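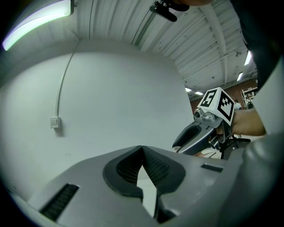 The long white wall, with its thin cable coming down to the small square box.

Our new room at Vekidura: first look

Mar 14, 2025

Many members have written to ask how the new room looks, so I put this page on our site. I am sorry that it took me so long. We got the keys in December, and after this there was the heating, the insurance and my own holiday.

The room is on the upper floor of the old Jenkins building, behind the bicycle shop. It will be the home of our textile and paper workshop for the next 4 years, if everything goes well with the rent. For those who remember our cellar in Hasturon Street, with the brown tiles and the one lamp, I think you will be happy with the change.

About the wall
It is broad and white, and I would like it to stay like this. Elin Griffiths has made a plan for the hanging of the big quilts and she asks for a wooden rail high up, from one end to the other. Please do not put nails or tape before the rail is there. The paint came from Drukon and we have one full tin left, so small marks can be repaired.

About the cable
It starts near the ceiling and goes straight down to the box at the middle height of the wall. Some people asked me already if it can be hidden. The electrician can do it for 56 pounds, and I have said that we wait. When the quilts are hanging, perhaps it does not disturb any more. Please keep the tables and the shelves away from the box, so that we can always reach it.

About the ceiling
You will see white corrugated metal with ridges, and a white beam which crosses it. I like it very much, but it makes a lot of noise in heavy rain. During my first visit I could not hear my telephone! Elin wants to hang the paper lanterns from the beam, and for this we need the permission of the owner. I have sent him 2 letters and I am waiting for his answer.

What is still to do
The curtains from the cellar are too short for the new windows, and I am looking for someone with a good sewing machine who can add a piece at the bottom. Grey or natural linen would be nice. We also need a doormat, a strong hook for coats and a kettle which switches itself off.

The stairs are a little steep. If you bring a loom or another heavy thing, please write to me first and we will find some strong arms. The door downstairs closes at 5 in the afternoon, and after this hour you must ring the bell with our name.

I will add more pictures to this gallery when the rail is up. If you have a good name for the room, please write it in the guest book. At the moment we only say "upstairs".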